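Kinsella hall: equipment planning for the second half of the year

We are preparing the purchase list for the hand-held gripper stations at Kinsella, and several colleagues from the Pandbridge office asked to see the hall before they approve any money. Not everybody can travel, so I put together a small gallery. The plan is for 18 pairs of grippers, the backpacks that go with them, and furniture for the new positions. I write what we would like to buy under each heading and I ask you to add your remarks.

**Grippers and spare parts**

Every operator works with two grippers, one in each hand, so we count and order in pairs. The supplier, Flivitz, sells the rubber jaw pads separately, and I propose that we take 100 of them with the first order. Delivery of pads was slow in February and we should not depend on it again. Small objects for the tabletop tasks, like the little wooden box, come from ordinary shops and go on the petty cash.

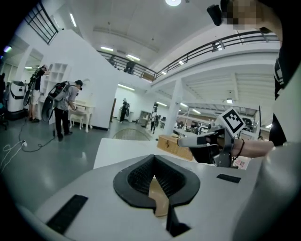

One comment from Pandbridge was that 100 pads is too many for a first order, as the rubber gets hard on the shelf, and that it would be wiser to take half now and fix the price for the other half in the contract. I find this a fair point. I will ask Flivitz if they can hold the price until the end of the year.

**Tables and table objects**

The marble-patterned tables are comfortable for work with bowls and baskets, and we want 3 more of the same kind. Price for one table with delivery is 556 pounds. It is not cheap, but a cheaper table was tried last year at the other site and it moved when people leaned on it. For bowls, dishes and woven pieces I have put only a small sum.

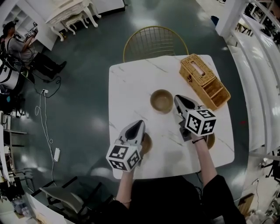
*Two grippers over the table, with the round bowl and the woven tissue box.*

The marker cubes are printed in the house. For these we need to budget only card, glue and the time of one person on a Tuesday afternoon.

**Backpacks, cables and floor space**

This is the most difficult part of the budget. Operators wear the backpacks while they walk between positions, and the cost of batteries is higher than the cost of the bags. Nukex offered us a rental contract for batteries with exchange included. I did not yet compare it properly with buying. Also I would like to add floor covers for the cables, in grey, and one more set of shelves near the partition wall. The lower work area keeps its present desks, so there is nothing to buy for it.

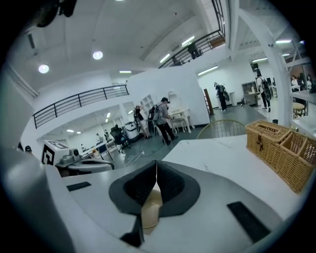 Please do not sign the Nukex rental before we know how many hours one battery must last, a colleague wrote to me after reading the draft, and please ask what happens with the deposit if we reduce the number of positions. Both questions went to Nukex this morning. When they answer, I will put the figures in the shared sheet, on the page called "Power".

Remarks on the tables can still be sent until Tuesday at noon.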